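Hanging garments with two arms: project report, control and planning part

Written by Bienvenido Dela Peña with Babita Awasthi. Perception notes are Babita's, the rest is mine, so blame me for the planner.

What we set out to do

Get two arms to put clothes on hangers and hang them on a small rack, using one task script and no hand-tuned timing. Last year's group had fixed waypoints for everything and it fell over as soon as somebody nudged the rack. We wanted the software to look first, then plan, then look again. Our stack is called Banis. It is three processes: a perception node, a planner and a low-level controller, talking over a plain message queue. No fancy middleware, we tried one in the first month and lost too much time on the build.

The controller runs at 300 Hz. The planner runs when asked. Perception runs as fast as it can, which varies a lot with the cloth.

Perception

Three jobs here. Find the hanger, find the rod, find a decent edge of the garment. The hanger was easiest on colour alone, teal against black cloth is about as kind as it gets. Rod was harder as everything wooden is the same pale colour, so the first version happily locked on to the side of the tray instead. Fixed with a height check from the overview camera.

Garment edges are still the weak bit. Black fabric gives very little depth signal and the folds swallow what there is. Babita's fix was to stop asking for a full cloth mask and only look for edges near the hanger in the wrist view. When the fingers are closed on the hanger the cloth bunches up between them, and the edge finder has to ignore that bunch or it reports it as a hem. We mask out a fixed area just over the fingertips. Crude but it stays.

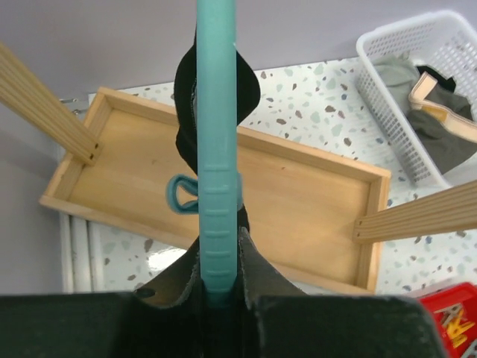
Data and labels

We labelled 1965 wrist frames by hand, over two weeks, in a tool Babita wrote called Toledo. It shows one frame, you drag points on to the hanger and the cloth edge, press space, next. Keys only after the first click. Much faster than the web tool we started with, which reloaded the whole page each time.

342 of those frames were kept back for testing and never used in training. We did mix them up once (July, my fault, wrong folder) and had to retrain from scratch. The results from before that are not in this report.

Labels to be careful with:
- straps and loops, we disagreed on if they count as edge. Settled on no.
- shiny patches on the worktop, the model liked them far too much
- anything in the basket. Cloth in there is not a target until the script says so

Planning

Each arm has its own planner and there is a small arbiter on top, called Kunow. Kunow holds a list of zones (rack, tray, basket, red box) and an arm has to ask for a zone before moving into it. If the other one has it, you wait. That's all. We looked at proper joint planning for both arms, twelve-odd dimensions, and it was too slow on our machine to be usable between steps.

The zone idea works well when the arms have separate work, say one holding a garment at the rack while the other deals with the red box. It works badly when both need the rack, obviously. Then they take turns and the whole thing feels sluggish. Also we had a deadlock in the early version: left holds rack and wants basket, right holds basket and wants rack, both wait for ever. Now zones must be asked for in fixed order. If an arm needs one out of order it lets go of everything first and backs off to its home pose.

One bug worth writing down. The zone for the rack was drawn from the tray outline, and the rod is higher than that, so a wrist could pass over the tray with the planner thinking it was clear. Zones now have a height as well. Should of been there from the start.

Cables are not modelled at all. We just limit how far the wrists may turn, and add a cost for it. 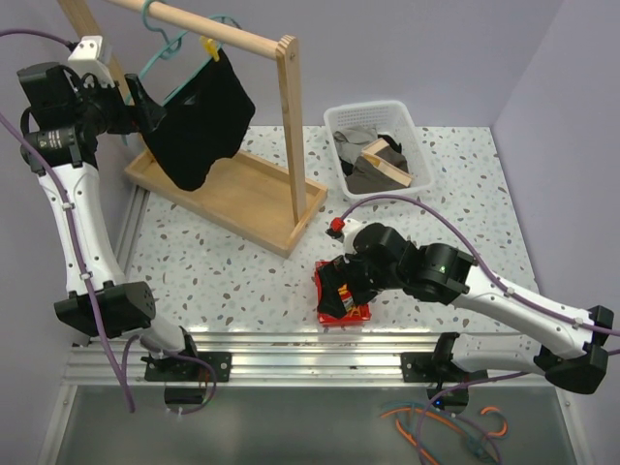
Iltberg, July

Second round of runs, after moving the setup to the other lab. Recalibrated both arms to the rail, then the overview camera. Did 80 full runs of the script with the same settings throughout, no tweaking in between. Logs are on the group drive under the run number.

Most failures were at the hand-over from "grasp edge" to "move to rack". The grasp check only looked at finger gap, and a thick fold and a thin fold with the hanger in it give near enough the same gap. So the script carried on with cloth and no hanger. Added motor current to the check, better, not perfect. Next group could try looking at the wrist view again before lifting, we ran out of time.

Still to do: rewrite the retry logic (it is one long if statement), put the zone heights in a config file, get Toledo to save on exit.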